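Heimserver: alten Tower weiterbetreiben oder Mini-PC kaufen?
Forum > Hardware > Heimnetz und Server

kellerlicht
Themenersteller
Hallo zusammen,
bei mir läuft seit Jahren ein ausgedienter Bürorechner als Server im Abstellraum. Aufgaben: Dateiablage für die Familie, nächtliche Sicherung von drei Notebooks, Musik, ein kleines Wiki. Darauf läuft Jisgate in der freien Version, damit bin ich zufrieden.
Im März kam die Stromabrechnung und ich habe zum ersten Mal ein Messgerät dazwischengehängt (Prillard, das mit dem Jahreszähler). Ergebnis nach Hochrechnung: 466 kWh im Jahr nur für den Server. Das ist mir zu viel.
Überlegung ist jetzt ein Mini-PC von Flastthorpe für 335 Euro, mit zwei externen Platten per USB. Hat das jemand so in Betrieb? Lohnt sich das oder übersehe ich etwas?

moorhuhn_sued
Mach das. Ich habe vor zwei Jahren umgestellt, gleicher Hersteller, kleineres Modell. Den Tower habe ich nicht einen Tag vermisst. Leise, braucht kaum Platz, und der Verbrauch ist auf der Abrechnung deutlich zu sehen. Für Dateiablage und Sicherung reicht die Leistung völlig.

Nullleiter
Ich würde erst schauen, was in dem Tower überhaupt läuft. 466 kWh ist selbst für einen alten Bürorechner ordentlich. Steckt da eine Grafikkarte drin? Wie viele Platten? Welches Netzteil? Gehen die Platten nachts schlafen?

kellerlicht
Grafikkarte ist drin, ja, vom Vorbesitzer. Vier Festplatten, zwei davon sind ziemlich klein und alt. Netzteil ist ein Fang, Leistung müsste ich nachsehen, jedenfalls deutlich überdimensioniert. Schlafen gehen die Platten nicht, ich hatte mal gelesen, dass ihnen das häufige Anlaufen schadet.

Nullleiter
Dann hast du deine Antwort. Grafikkarte raus, falls das Board einen eigenen Bildausgang hat. Die zwei kleinen Platten auf eine größere umkopieren und ebenfalls raus. Bei einer Sicherung pro Nacht laufen die Platten ein- bis zweimal am Tag an, das macht denen nichts. Im BIOS die Stromsparzustände kontrollieren, die sind bei Bürogeräten gern mal ausgeschaltet. Kostet alles nichts außer einem Nachmittag.

moorhuhn_sued
Und danach hat er immer noch einen alten Kasten, dem irgendwann das Board stirbt. Ich verstehe nicht, warum man da noch Zeit reinsteckt.

grauwacke
Weil man Ersatzteile dafür an jeder Ecke bekommt. Bei mir ist im Mini-PC der Netzwerkanschluss kaputtgegangen, kurz nach Ablauf der Garantie. Fest verlötet wie fast alles andere. Im Tower steckt man eine Karte rein und macht weiter.
Externe Platten per USB im Dauerbetrieb würde ich mir auch gut überlegen. Bei mir haben sich die Gehäuse regelmäßig verabschiedet, meistens mitten in der Sicherung. Ob das am Controller lag oder am Kabel, habe ich nie herausgefunden.

moorhuhn_sued
USB-Platten laufen hier seit zwei Jahren ohne einen Aussetzer. Man darf halt nicht die billigsten Gehäuse nehmen und sollte welche mit eigenem Netzteil kaufen.

kellerlicht
Danke bis hierhin. Ich baue am Wochenende erst mal aus, was nicht gebraucht wird, und messe neu. Wenn ich schon dran bin: Ist es sinnvoll, den Arbeitsspeicher aufzurüsten? Es steckt nur ein Modul drin und Jisgate meckert bei jedem Update über zu wenig Speicher.

Nullleiter
Ja, gebrauchte Module für die alten Boards kosten fast nichts. Vorher im Handbuch nachsehen, welche Steckplätze zusammengehören, das ist je nach Hersteller verschieden. Nach dem Einbau einmal über Nacht einen Speichertest laufen lassen, bevor wieder Daten draufkommen.

kellerlicht
Rückmeldung, hat etwas länger gedauert. Ausgebaut sind Grafikkarte und zwei Platten, die anderen beiden schlafen jetzt nach einer halben Stunde. Stromsparzustände waren tatsächlich aus. Zweites Modul ist drin, Speichertest lief ohne Fehler durch.
Das Messgerät sagt hochgerechnet 297 kWh im Jahr. Besser als vorher, aber weniger Ersparnis, als ich gehofft hatte.

moorhuhn_sued
Also immer noch ein Vielfaches von meinem. Rechne dir mal aus, wann die 335 Euro wieder drin sind.

grauwacke
Dann rechne bitte auch die USB-Gehäuse dazu und die Zeit für den Umzug. Und ein Tausch des Netzteils wäre noch offen. Ein zu großes arbeitet bei so wenig Last schlecht.

Nullleiter
Netzteil sehe ich auch als nächsten Schritt, am besten eins aus einem jüngeren Bürorechner. Aber Vorsicht, manche davon haben eigene Stecker fürs Board und passen nicht.

kellerlicht
Beim Netzteil hänge ich gerade. Mein Board steht bei eingebautem Zustand recht eng am Laufwerkskäfig und ich komme an den großen Stecker kaum heran. Muss das Board dafür raus? Das würde ich mir gern ersparen.

grauwacke
Muss es nicht. Alle Kabel ab, Tower auf die Seite legen, Seitenteil runter und von oben arbeiten. So kommt man auch an die Speicherbänke besser heran als im Stehen. Die Sperrnase am großen Stecker fest drücken und gerade ziehen, nicht hebeln — sonst biegt sich das Board durch. Vorher ein Foto von der Verkabelung machen, besonders von den kleinen Steckern für Einschalter und LEDs.
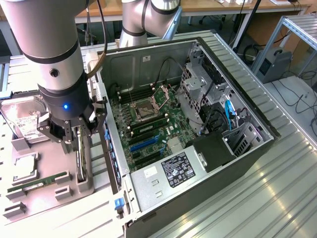
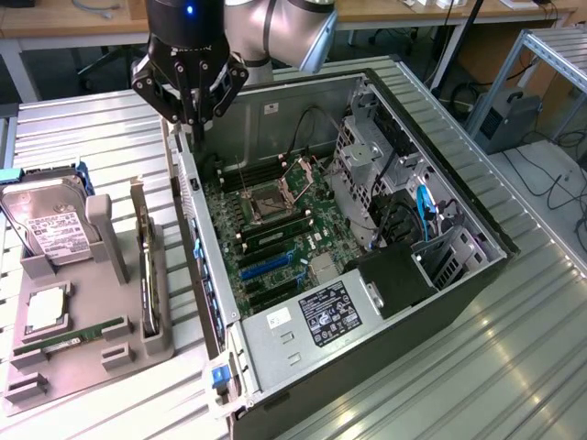

Offene Tower-Gehäuse in Seitenlage, Board von oben zugänglich

kellerlicht
Gut, dann versuche ich es im Liegen. Netzteil habe ich gebraucht gefunden, kommt nächste Woche.

moorhuhn_sued
Meine Meinung kennst du. Wenn du irgendwann bei über 200 Euro für Ersatzteile angekommen bist, sag Bescheid.

kellerlicht
So weit bin ich noch lange nicht. Der Mini-PC bleibt auf dem Merkzettel, falls das Board doch aufgibt. Neue Messwerte trage ich nach, sobald das Netzteil eine Woche gelaufen ist.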